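To: Parden Equipment Reuse List
From: Workshop Office, Tranidberg Center
Date: 1 September 2024
Subject: Re: Desktop towers offered to member sites, and condition of parts

Members of the list are thanked for their replies to the notice sent in June. The Osetley site raised several points that are likely to concern other sites as well, and the office is therefore answering to the full list. The relevant part of the Osetley message is quoted first.

> We would be glad to take 18 of the Dell towers for the reading rooms. Before we commit, please confirm the following:
>
> 1. Will the machines arrive with processor and memory installed, or are these to be supplied separately?
> 2. Are the drive carriers included? Our last shipment came without them and we had to order our own.
> 3. Is the handling fee charged per machine or per shipment?
>
> We would also ask that the side panels be kept with the cases they came from. Several did not close properly last time.

**1. Processor and memory.** Processors and memory modules are removed during intake and recorded separately from the case. Each tower is laid on its side on the work table with the panel off, and small parts are kept in a holder beside it until they are either refitted or entered in the parts register.

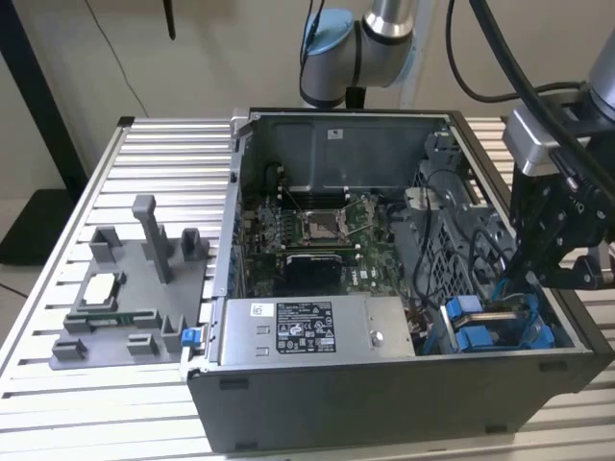 Sites may choose between two arrangements. Under the first, the office refits a processor and memory before shipment, and the machine is delivered ready for the installation of a drive. Under the second, the tower is shipped with the socket empty and the parts are packed in a separate antistatic box. The second arrangement is intended for sites with their own technician. Osetley is asked to state its preference in writing. Requests that do not state one will be handled under the first arrangement.

Sites refitting their own processors are reminded to match the corner mark on the processor to the mark on the socket before lowering the retention frame. A processor must not be pressed into place. If the frame does not close with ordinary pressure on the lever, the part should be lifted out and seated again. Bent contacts are not covered by the exchange terms.

**2. Drive carriers.** Carriers will be included wherever the case was received with them. In this model they are the blue plastic pieces mounted side by side in the drive cage, and they are easily overlooked by staff who assume that they form part of the case. The omission in the earlier Osetley shipment has been noted. Replacement carriers can be sent from stock at no charge, provided that the request reaches the office before the shipment is closed.

**3. Internal cables.** Although the question was not raised by Osetley, the Venckus site reported in June that power leads had been caught under the side panel. Cables are left attached to the power supply and are not tied down for transport. Receiving staff should open each case, move any loose lead clear of the heatsink and the memory slots, and only then connect power.
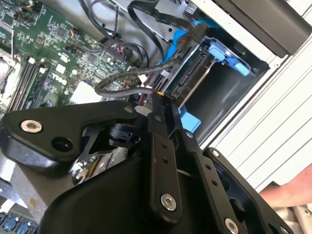

*Dell motherboard and memory slots, with the tower open.*

**4. Fees.** The handling fee is charged per shipment. It remains at 44 dollars for sites within the Parden area and covers up to 2 pallets. Sites outside the area will receive a separate quotation.

**5. Side panels.** The office accepts the request made by Osetley. Beginning with the present round, each panel will carry the same tag number as its case. Panels from different production runs may look alike and still fail to latch, so tags should be left in place until the case has been closed at the receiving site.

The present allocation is limited to 300 machines across all member sites, and requests are filled in order of receipt. A request is complete when it gives the number of towers, the arrangement chosen under item 1, a delivery address with loading hours, and the name of a receiving contact. Incomplete requests hold no place in the order.

Replies concerning a single site should be sent to the office directly. Questions of general interest may be posted to the list.

Workshop Office
Tranidberg Center
Parden Equipment Reuse Program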